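Tinico Revises Moisture Limits for Butcher-Block Panels

09/06/2020

Panel manufacturer Tinico has issued a revised product specification for its edge-glued butcher-block panels, lowering the maximum moisture content at shipment and changing the instructions for storage, sealing and fastening. The revision covers all light hardwood panels pressed at the company's Clirlow plant and takes effect with the next production lot. Panels from the Movholm plant, which makes only end-grain blocks, stay under the existing document.

The change follows a review of warranty claims for open glue joints and cupped tops. Tinico examined 3,587 panels returned or inspected on site since January of last year. The largest group of faults was joint opening within a hand's width of the panel end. Cupping across the width was second. Delamination along the full length of a joint was rare and was traced in most cases to a single press line on which clamping pressure had drifted below the set value.

Under the old specification a panel could leave the plant at up to 13 percent moisture content, measured with a pin meter at three points along the length. The new limit is nine percent, with a spread of no more than two points between the highest and lowest reading on the same panel. Readings are now taken at both ends as well as the middle, and one end reading must fall within the last strip on either side. Any panel that fails goes back to the conditioning room and is measured again before wrapping.

The strips themselves are also subject to a tighter sort. Strips were previously graded for color and knots only, then fed to the press in mixed order. They will now be metered before gluing, and strips that differ by more than two points will not be placed side by side. A wet strip glued next to a dry one shrinks more as the panel settles, and the stress collects at the shared joint. According to the review, this accounted for a large share of the openings found near panel ends, where moisture moves in and out of the wood fastest.

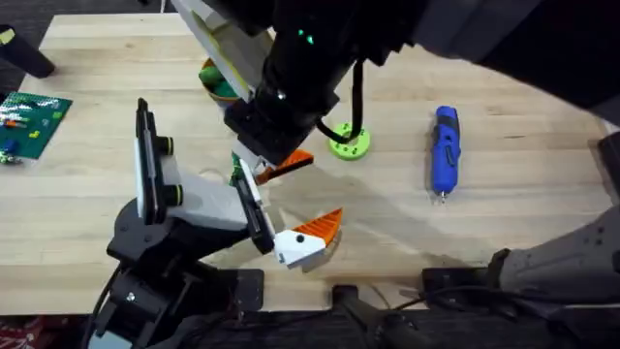 Butcher-block strips in a light wooden tabletop.

Strip width has been left unchanged. The company tested narrower strips during the review and found a small reduction in cupping, offset by the added number of joints and a higher consumption of adhesive. Growth ring orientation is now alternated where the grade allows, but the specification treats this as a recommendation to the press operator and sets no inspection step for it.

Adhesive type is also unchanged. The panels continue to use a water-resistant wood glue suited to interior work. The minimum clamping time has been extended, and the panels must rest for 36 hours after pressing before they are planed. The previous text asked only that the panels be "fully set." Planing too early leaves a faint hollow at each glue line, as the wood there is still swollen from water in the adhesive when the surface is cut and drops slightly once it dries. The defect does not affect strength but shows clearly under a gloss finish.

End sealing is the other main change at the plant. Both ends of each panel will receive a coat of wax emulsion within one shift of trimming. Installers who cut a panel to length remove the factory seal on that side and are instructed to seal the fresh cut on the same day. Any finish approved for the face may be used for this purpose, applied in two coats.

Finishing products were part of the same review. Tinico's approved list now includes a penetrating oil from Štěpánek, which replaces two earlier products that have been discontinued by their makers. The oil is to be applied to the face, underside and all edges in equal coats. Panels finished on the face alone made up a significant part of the cupping claims. The unfinished underside takes up and loses moisture more quickly than the sealed face, and the panel bends toward whichever side is drier. Film-forming varnish remains permitted on the same condition.

For storage, the specification calls for panels to be kept flat on at least four level bearers, in their wrapping, in the room where they will be installed or in one with a similar climate. The wrapping is to be opened at the ends 72 hours before installation. Leaning panels against a wall is no longer accepted for any length of time, and panels stored this way are excluded from warranty cover.

Fastening instructions have been rewritten. Screws through the base must pass through slotted holes or slotted brackets everywhere except along one line, normally the front edge, so that the panel can move across its width. A panel with a width of 1,000 millimeters can be expected to change by several millimeters between a heated winter room and a humid summer one. Rigid fastening at both front and back was found in many of the on-site inspections and was often combined with a split along a strip near the middle. Gluing a panel to its base is prohibited.

Repair of existing tops is addressed in a separate annex. Open joints shorter than a finger's length may be filled with a flexible wood filler after the panel has been in place through one heating season. Longer openings should be reported before any repair is attempted. Cupped panels may flatten without treatment once both faces are sealed equally, and the annex advises against sanding a cupped surface level until the moisture reading has held steady for several weeks.

Stock already held by dealers may be sold under the old specification if the panels carry the earlier label. Dealers can request replacement labels for lots that have been metered again and meet the new limit. The revised installation sheet will be packed with each panel from Clirlow and applies to older stock as well, apart from the section on factory end sealing.

Tinico said a corresponding review of end-grain blocks from Movholm is planned, with no date set for publication.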